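The Slow Return of the Folded Letter

Wian Gumede keeps his mail in a bread box. It's a big old enamel one with a dented lid, and when I visited him it was so full that the lid wouldn't close. Inside were letters from eleven countries, and hardly any of them had come in an envelope. They were the envelope. Each one was a single sheet, written on one side, folded into a packet and tucked shut so that the address sat neatly on the front.

"You open it and the whole thing turns into a letter in your hands," he told me, already opening one. "I've been doing this for years and I still get a kick out of it."

So do I, now! I came to letterfolding the way a lot of people do, by getting one. A friend mailed me a square little packet with a triangular flap, and I spent most of a Saturday morning opening and closing it at the kitchen counter, trying to work out where the corner went. By lunch I had ruined half a pad of writing paper and made one lopsided packet that I was ridiculously proud of.

Folding a letter shut is very old. Before envelopes were cheap and common, people simply folded the sheet, tucked it, and sealed it with wax or a dab of paste. Paper was expensive, and in many places postage went by the number of sheets, so an extra piece of paper around the outside made no sense. Then came machine-made envelopes and low flat rates, and the habit mostly faded. It hung on in school hallways, of course. Anyone who passed notes in seventh grade knows at least one good fold, usually the one with the pull tab.
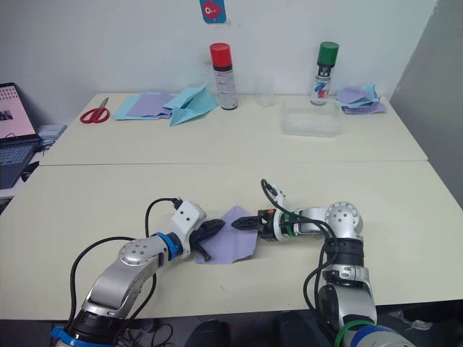
Finding the right sheet

Ask a group of letterfolders about paper and you had better have the afternoon free. Mechthild Danzer, who runs a stationery store called Lakine and teaches a folding class in the back on weekends, has strong views on it. She likes a sheet with some snap, thin enough to take a crease but not so thin that the ink shows through and the mail carrier can read your news. She also likes color. Her best seller is a soft lavender, with a mossy green close behind, and she thinks beginners do better with either one than with plain white.

"White shows every mistake," she said. "You start over, you start over again, and then you quit and send a text."

Grain matters too, and this was new to me. Most machine-made paper has a direction, and it folds more cleanly along it than across it. Bend the sheet gently one way, then the other, without creasing it. The way that gives more easily is with the grain. Put your longest fold there and the packet will lie much flatter. I tried it on the spot with a sheet from the scrap bin and felt as if I'd been let in on a trade secret.

Danzer has 22 folds on her sample wall, all labeled in pencil. Some take seconds. One, a long narrow packet with a woven front, took me three tries and a cup of coffee, and it still came undone when I put it down.
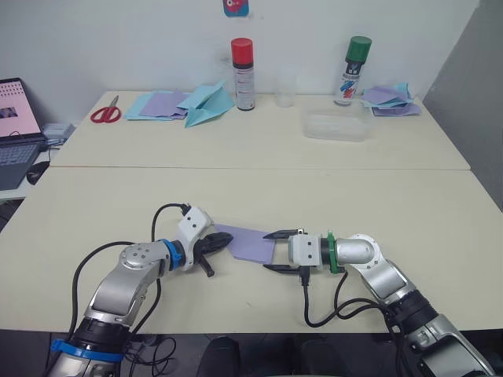

A circle of strangers

The part I didn't expect was the company. Folded letters travel in circles, loose groups of people who agree to write to the next name on a list. Gumede's circle is called Zakham, after a street one of the early members lived on, and it has 19 writers at the moment. Roswitha Eberhard joined after she retired from nursing. She had never written to a stranger in her life and figured she'd run out of things to say by her second letter.

That was four years ago. She has since written about her tomato plants, her brother's wedding, a very bad ferry ride and a recipe for plum dumplings that has been around the circle twice, picking up corrections in different handwriting as it went. Gebhard Wallner added more cinnamon. Somebody else crossed that out.

Wallner writes in tiny capitals and fills the sheet right to the edges, so reading him means turning the page around and around as the lines wrap. Eberhard saves his letters for after supper. Her own are roomier, with a sketch in one corner if the week has been slow.

If you'd like to try it, start with a square sheet and the plainest fold you can find. Write the letter first (I've forgotten this more than once), keep the side that will face out clear for the address, and close the flap with a small sticker or a strip of paper tape. Check with your post office about size and shape before mailing, as odd packets can cost extra. Zakham takes new names each October, and Danzer keeps the sign-up sheet next to the register at Lakine. My own first letter is going to Eberhard, and I'm asking for the dumpling recipe.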